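Re: [shirts-and-scarves] getting old stains out of team shirts
12th January
2 min read

Quick one before I have to run. Replying to this from the list:

> I picked up a box of old club shirts at the Dubey swap, 33 of them, most red with white collars. Half have yellow marks at the neck and a couple smell like a basement. I don't want to wreck them. Do I just throw them in with the towels? Also is the pink on the collar permanent?

Please not with the towels. Lint everywhere, you'll be picking it off until June.

What I do. Cold water in the sink, small squirt of plain dish soap, shirt inside out. Leave it an hour. Swish, dont scrub. Drain, look at the water. If it's pink the dye is running and you stop there and rinse rinse rinse. If it's clear you can go to the oxygen powder, but test the hem first.

Dry flat on a towel, out of the sun. No hangers, the shoulders go pointy.
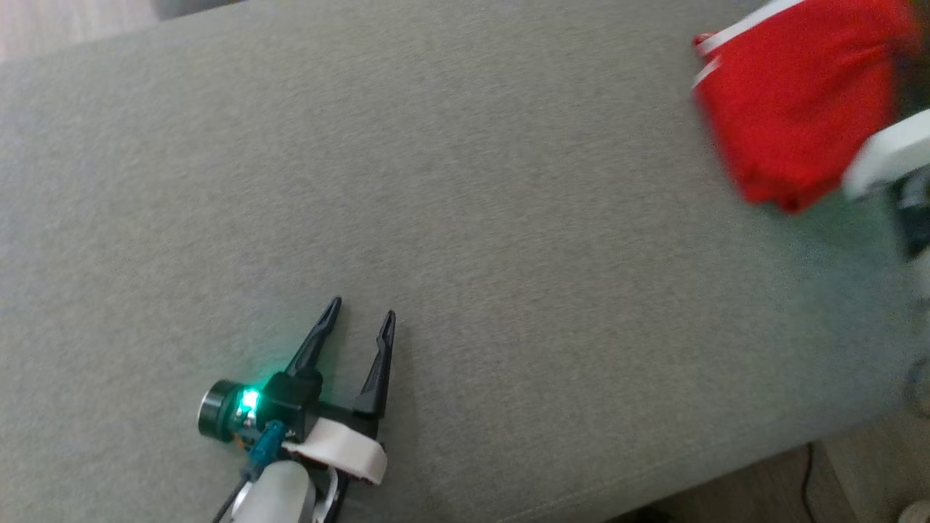 Can I use bleach just on the white collar?
Leave the bleach in the cupboard, it creeps into the red and you get an orange edge that never goes away.

For yellow neck marks I make a paste. Baking soda and a little water, soft toothbrush, go with the ribbing and not across it. Twenty minutes then rinse. Sometimes needs two goes. The Brostero spray works too but I find it leaves a ring unless you rinse the whole shirt after.

Basement smell: white vinegar in the soak, half a cup. Air it a few days. If it still smells after that, do it again, it's in the seams.

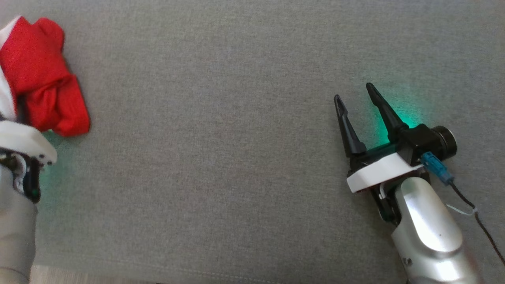

Red fabric, bunched up.

Pink collar, depends. If it was washed hot and then dried hot, probably stuck. I had one from the old Jokex works team that I soaked on and off for a week and got most of it out. Color catcher sheets help, put two in.

Printed numbers are the other thing. The rubbery kind crack if you fold on them, so roll the shirt insted. And never iron right on the number, go from the inside with a cloth between.

Storage, I use plain cotton pillowcases. Plastic tubs are ok if you leave the lid loose. Skip cedar balls touching the fabric, they left brown spots on a Poner away shirt that I paid 60 for. Still mad.
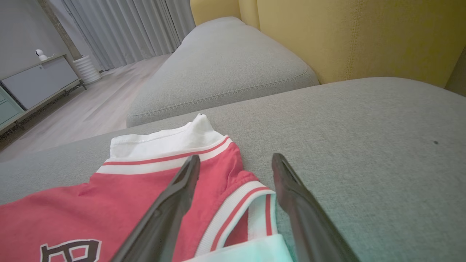

Last modified: 12 weeks ago

Anyway start with the worst shirt so you learn on one you don't care about. Send the list a note on how the necks come out. Gotta go, more later if anyone has questions on wool ones, those are a whole different thing

Related threads
- Moths in wool scarves, again
- Rolling vs folding for long storage
- Re: Re: who still sews on numbers by hand?
- Dubey swap, what did you bring home
- Vinegar or no vinegar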